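4.3 Clearing and Sorting a Mixed Table Load

This section applies to the Plendus drawer insert when it is filled from a general-purpose table. Complete the assembly in Section 4.2 before you begin. The insert must be seated against the back wall of the drawer, with both dividers locked.

Required: one shallow tray, one lidded box for liquids, a damp cloth, the label sheet supplied with the insert.

1. Remove drinking cups and other open containers from the table first. Empty them at the sink.

2. Set eyeglasses, pens and loose papers aside as a separate group. These items go in the front compartment and are placed last.

3. Check that every bottle is closed. Stand bottles upright in the lidded box.

CAUTION: Do not store glass bottles in the drawer insert. The compartments have no padding and the drawer stop is abrupt.

4. Place the tray at one side of the table. Transfer small wrapped goods and knitted items to it. Leave the tray on the table until step 9.

At this stage the remaining items should be paper goods, bags, gloves and folded or bundled fabric. Do not spread them out. A compact group in the middle of the table is easier to work from, and the cloth does not have to be removed.

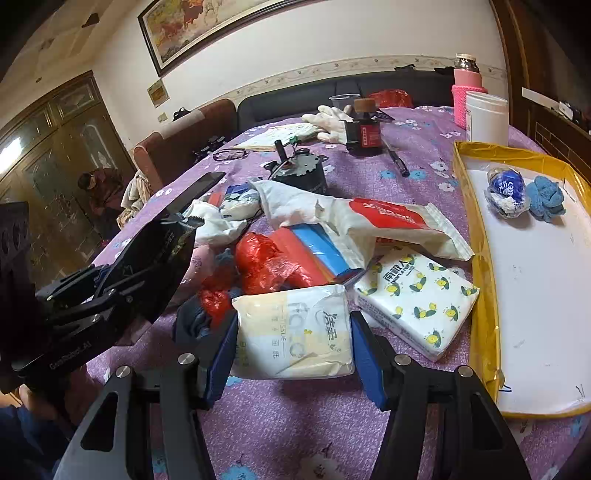

Figure 4-3. Table load before sorting, with tissue packs, bags and fabric grouped at the center and the tray at the right.

5. Take tissue packs first. Lay them flat in compartment A, printed side up, no more than 2 deep.

6. Roll plastic bags tightly and place them in compartment B. A crumpled bag must be flattened and the air pressed out before rolling.

7. Pair work gloves palm to palm and fold once at the cuff. Place them in compartment C.

8. Fold fabric to a maximum width of 270 mm — the inside width of compartment D. Stand the folded pieces on edge. Patterned and plain pieces may be mixed.

NOTE: Bulky bundles that do not compress below the divider height belong in the Jarnetti deep box (sold separately).

9. Empty the tray into compartment E. Knitted items go on top of wrapped goods.

10. Return the items from step 2 to the front compartment. Glasses are stored with the lenses facing up.

11. Shake out the tablecloth, wipe the tray and close the drawer slowly. If it catches, remove the top layer from compartment D and try again.

For label placement, see Section 4.4.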